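Red Cabbage, Pond Water and Me: My Semester Project on Natural pH Indicators

So my project started in a kitchen, with a pot of red cabbage and a smell my roommates still bring up. I wanted to find out if you can make a pH indicator out of grocery store stuff that's good enough to use on real water samples, and if so, which plant works best. We'd had one lecture on indicators and the professor mentioned cabbage juice for maybe a minute before moving on. I didn't move on!

The basic idea is simple. A lot of purple and red plants get their color from a group of pigments called anthocyanins. These change shape a little depending on how acidic the liquid around them is, and when the shape changes, so does the color. In an acid they go pink or red, near neutral they sit somewhere in the purple range, and as you go more basic you get blue, then green, then yellow if you push it really far. Turmeric does something too, but it's a different pigment and it only has one big change (yellow to reddish brown) up on the basic side.

What I tested

I picked red cabbage, blueberries, black beans (the soaking water, you don't even cook them), beet juice and turmeric. I also wanted to try hibiscus tea, but the store was out the week I was buying everything and by the time it came back I was already behind. If I did this again hibiscus would be first on my list.

For the cabbage I chopped up half a head, covered it with distilled water and simmered it until the leaves looked washed out. Then I strained it through a coffee filter, twice, because the first time I poured too fast and got bits in it. Blueberries were mashed cold and filtered, and that took forever. The black beans just sat in the fridge overnight. Beet juice I got by grating a beet and squeezing it through a cloth, and I do not recommend wearing a light colored shirt for that. Turmeric was stirred into rubbing alcohol, since it hardly dissolves in water at all.

All of my reference solutions came from the Banetti buffer kit our department keeps in the prep room. I checked them with a Kolteo handheld meter before every session. The meter drifts if you leave it out of its storage cap, so I calibrated it each time at two points. That part got boring fast, but I had one bad set of readings in the first week that I'm pretty sure came from skipping it, and I threw the whole set away.

The color charts

For each plant I put the same amount of extract into a row of buffers, waited five minutes and wrote down the color. I also took a photo against white paper and pulled the color values off the photo later on my laptop. This was my big plan for being objective. My eyes get tired and everything turns into "purplish" after a while, and numbers don't get tired.

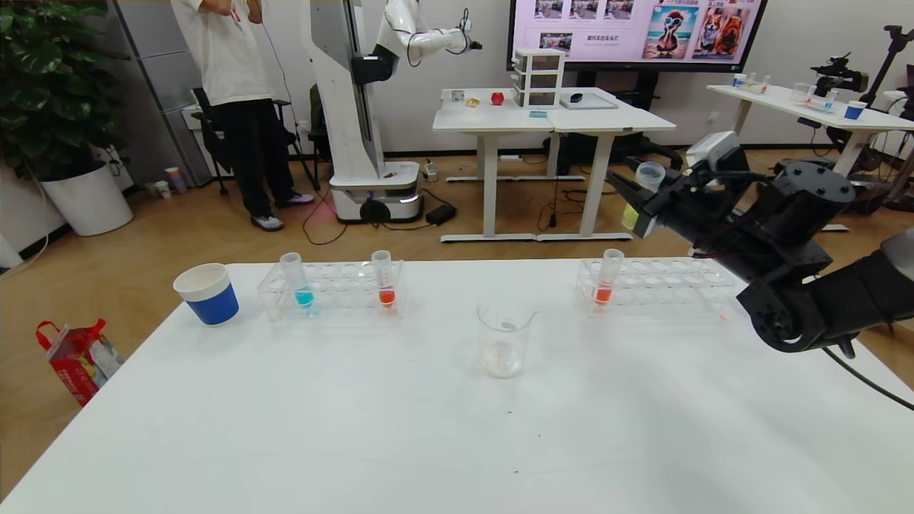 Well, the numbers had their own problems. The lights in our lab are pretty yellow and the window side gets real daylight until 4 or so, so the same solution could come out noticeably different depending on which bench I used and when. I ended up buying a cheap desk lamp and taking every single photo under it with the blinds down. After that my repeat photos matched much better. I redid all the cabbage and blueberry ones that way, and I left the beet ones alone for reasons I'll get to now.

Beet juice was a flop. It stays the same pinkish red through most of the range and only turns yellow when things get very basic. You could use it to tell drain cleaner from lemonade, I guess. Blueberry was better than I expected in acids but turned a muddy gray in the middle, where I needed it the most. Black bean water surprised me! It went from a soft pink through purple to a really clear blue-green, and it's the easiest one to make by a mile. Cabbage still won, though. It had the most separate colors and I could tell neighboring buffers apart nearly all the time. Turmeric I kept as a yes/no test for anything over pH 8, and for that it's great.

Trying it on real water

My real samples came from Bandov Creek, the drainage pond behind the dorms, tap water, and rain I caught in a mixing bowl on the balcony in April. I collected 40 samples altogether. I tested each one with cabbage extract, guessed a pH by comparing it to my chart, wrote the guess down, and only then used the meter. Doing it in that order was important to me, because it's really easy to "see" the right color once you know the answer.

Most of my guesses landed within one pH unit of the meter. The pond was the hard one. It's so greenish brown to begin with that the indicator color gets mixed up with the water color, and I kept guessing too high. Filtering helped some. Rain was the easiest since it's clear, and it came out slightly acidic, like the textbook says it should.

Things that went wrong

The cabbage extract doesn't keep. After 8 days in the fridge mine had gone dull and smelled awful, and the colors had shifted enough that my chart was no good anymore. Freezing it in ice cube trays worked much better — I thawed one cube per session and the colors held up for the rest of the semester. I read in the Rezaei handout from our lab class that a little alcohol also helps it last, but I didn't get around to trying that.

I also ended up with 1448 photos on my phone, way more than I needed, with names that meant nothing to me by the time I sat down to sort them. Please, if you do a project like this, put a label in the photo with the date and the sample on it. I lost most of a weekend to matching pictures up with my notebook, and there are still a few I couldn't place, so they're not in the results.

What I'd do next

I'd like to make paper strips by soaking filter paper in concentrated cabbage juice and drying it. I did a quick test with 2 strips near the end and the colors showed up, just pale. A stronger extract or a second soak might fix that. I'd also like to try the black bean water on the creek samples, and get that hibiscus tea finally. The full color charts and the meter readings are in the appendix, with the crossed-out first week included.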